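About Plelteck

Plelteck gathers examples of hand and arm movement for learning systems. We were founded as a small testing group within Pendico and became a separate company when demand for recorded demonstrations outgrew what a test bench could supply. Our main office and recording floor are in the Mühlbauer building, where operators, engineers and reviewers work side by side.
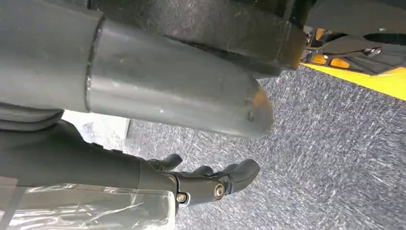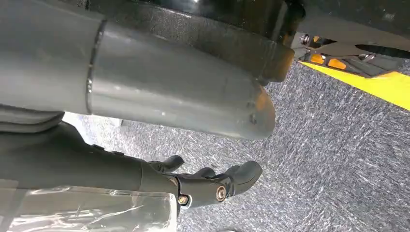 Two wrist-camera views of a black multi-fingered hand over the carpet of the recording floor.

How many examples does a robot need to learn a task?

The number depends on how much the task varies. A simple motion with one object in a fixed position can often be learned from 100 recorded examples. When the object, its position and the lighting all change, we plan for 500, and a task that calls for two hands working together is usually set at 1000.

How We Work

Each example begins with a written task sheet agreed upon with the client. A trained operator guides the robot through the task while the cameras and joint sensors record together. A second member of staff then reviews the recording from start to finish and marks it as accepted, repeated or set aside. Failed attempts are kept and labeled, as many of our clients use them in training.

Recordings are stored in Sastevow, our in-house library. Sastevow keeps the task sheet, the review notes and the calibration record with every example, so that a client may trace any result back to the session that produced it. A first delivery normally contains 100 accepted examples. Full recording starts once the client's own team has checked them.

Our People

The company is led by Eckhard Hinrichs, who joined from Pendico as head of testing. Operators complete a paid training period before they record for clients, and they rotate between tasks during the day. New training groups start each October.

Working With Us

Plelteck accepts projects from manufacturers, universities and research laboratories. Inquiries should include a short account of the task, the type of robot hand required and the preferred data format. Visits to the recording floor are available to clients by appointment.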